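Aba Gyamfi had promised the people at Younis 465 demonstrations by 16th January, and by teatime she had 187 of them, nearly all kitchens. It was Emiliano Bustos who said (kindly, over his second bun) that a method which only worked on mugs wasn't much of a method, and that what Kiltside wanted was bathrooms.

So bathrooms it was, grippers in hand, and a good deal of paper!

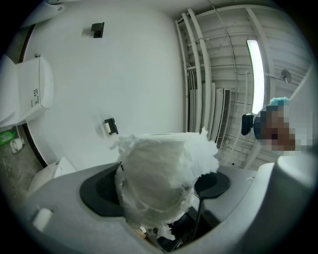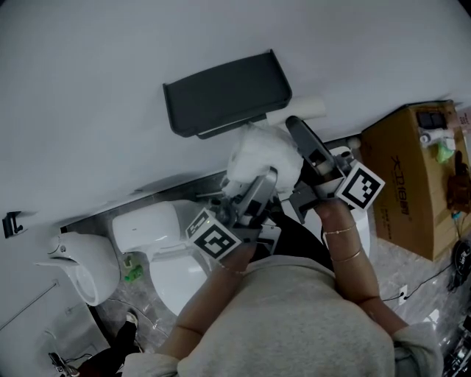
Two views from the bathroom session, a gripper or two in each.

She trained the thing overnight on 28 of the new ones, and in the morning she rang Emiliano before she had even found her slippers.

"It lets go more gently," she said. "Even with the mugs, Emiliano, and I never touched the mugs."

There was a long pause, and the sound of a kettle being put down.

"Read me the numbers again," he said, "and slowly, dear."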